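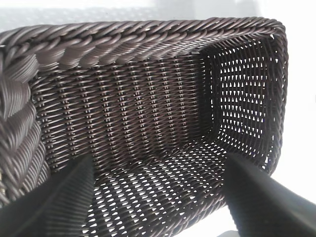

Thursday, November 5, 2020
By Anju Rawat

4.3 Recording basket trials for the Collel grasp set

1. Set the basket on the white tabletop and switch on the bench light. Leave it at the same level for the whole block.
2. Jog the gripper down until both fingertips are inside the rim. Use slow mode.
3. Start the wrist camera log, then the force log.
4. Run 20 trials, then home the arm and save. A full set is 200 trials.

CAUTION: Keep hands clear of the fingers while the arm is enabled.

Note: Open weave lets light through and upsets the edge detector. In the March set, 182 trials were usable - most of the rejects had bright gaps labelled as objects. Mask the gaps before training.

5. Enter the basket colour and weave in the trial sheet. Send unclear cases to Gareth Haslam for a second label.

Continue to 4.4, Checking the force log.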